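News from the Prokcombe workshop
February 24, 2023

Station 5 is running again after 2 weeks of maintenance, and we thank everybody at Drernero who waited for their turn. The trouble was in the fingers of the hand-held grippers. After 1,488 cycles one pair did not close evenly any more, and small things slipped out at the tip. We printed new fingers, changed the screws and checked every cable from the plug to the handle. From now on the fingers will be inspected every 400 cycles – please write the result in the Zonavis log, also when all is good.

Both grippers must be tested together before a shift starts. It takes three minutes.

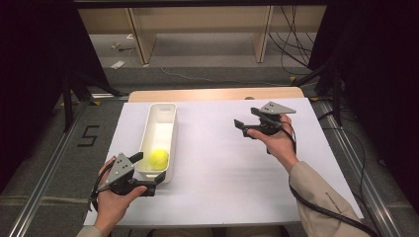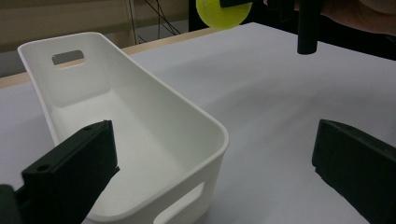

The daily test stays simple, so that any colleague can do it without a laptop. Open both grippers fully, look along the inner faces, and close them slowly by hand. Then practise with the tennis ball and the white bin until the grip feels the same on the left and on the right. Keep the cables outside your arms – a pulled cable gives the same fault as a worn finger, and we lost a whole morning to this mistake.

Spare fingers are in the Pangilinan cabinet, second drawer. The next full service is planned for May.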